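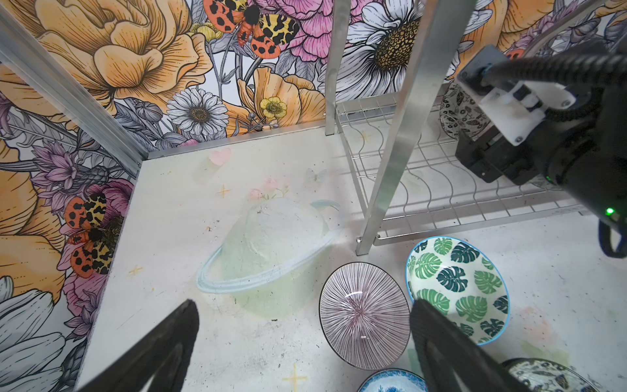 Week 6 - Pattern on Pattern

Welcome back, everyone! This week we're thinking about how busy patterns live together in one small corner of a home, and I'd like you to take your time over it. Big flowers on a wall can carry a good deal of company - look how the golden-orange peony holds its own above bowls with monstera leaves and fine purple lines. Notice the change in scale, too, from those huge petals down to the little pink heart on the white tabletop.

For Monday, please bring one patterned bowl or plate you love.

Athina Antoniadis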